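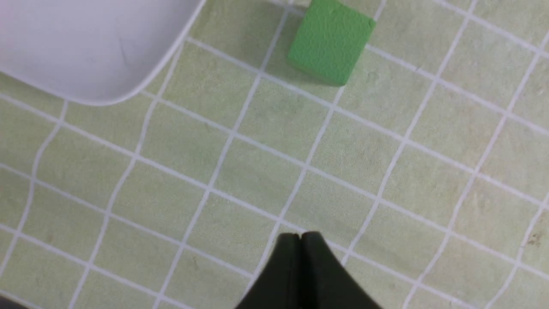
Kwan-ho Au wrote in to ask why anyone would bother fixing the wrist camera's time offset when the policy "trains fine either way." Training fine is a low bar. A loss curve will go down on badly aligned data too, and I'd want to see the grasps before believing it.

So, how to check the offset in Kullberg before you blame the model.

1. Record a short episode with both cameras on. Move the arm in quick back-and-forth jogs with the gripper closed. Slow, pretty motion tells you very little.

2. Export joint states and both video streams with their raw timestamps. Leave the "auto sync" box off. It lines up the first samples and calls that synced, whatever the clocks do later.

3. Compute image motion for the wrist stream and joint speed for the arm, then slide one against the other until the peaks match. On our Wustmont cell the wrist stream lagged by 40 ms. The manual says 10.

4. Repeat for the head camera. Don't copy the wrist value over. 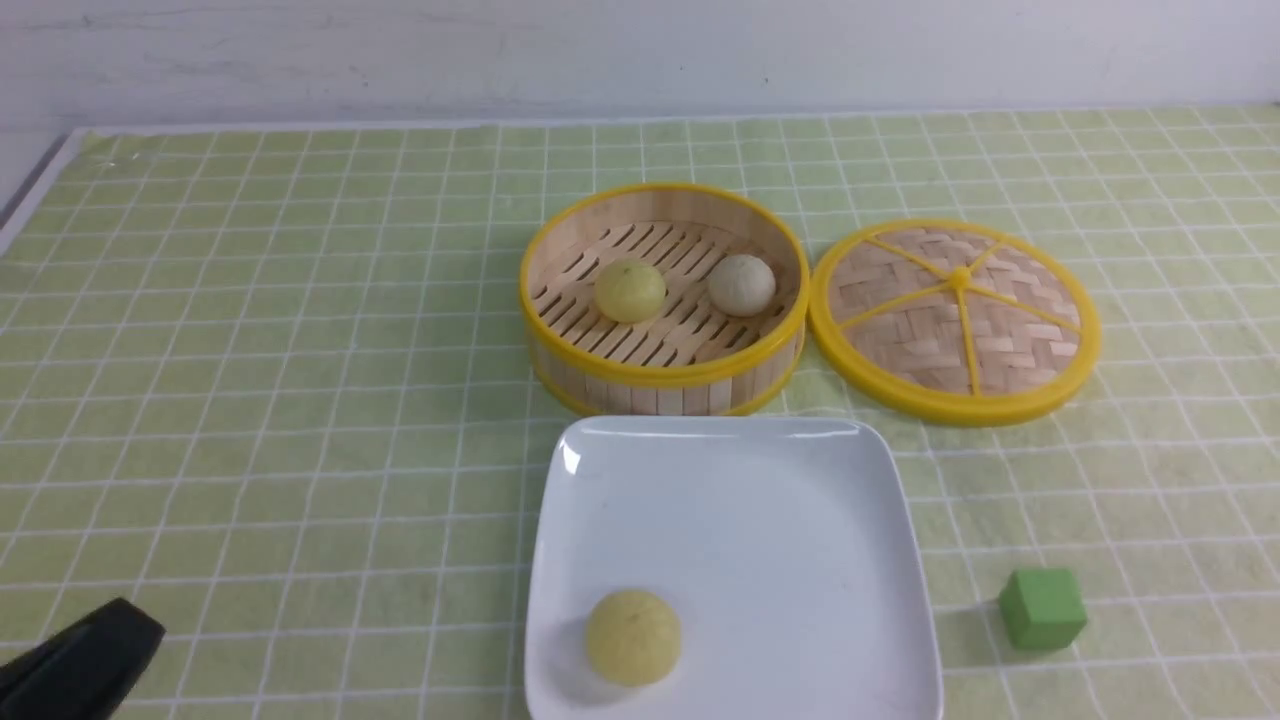 Head camera view, steamer and plate task.

The head camera barely moves, so use the gripper's motion in the image as your signal. Pick a stretch where the fingers stay in view.

5. Write both offsets into the config and run it all again on a fresh episode. If the answer shifts by more than 2 ms, your clocks are drifting and a fixed offset won't save you. The Neratholm plugin claims to correct drift. I ran it on 6 episodes and saw no difference I'd defend.

Keep the raw timestamps in any case.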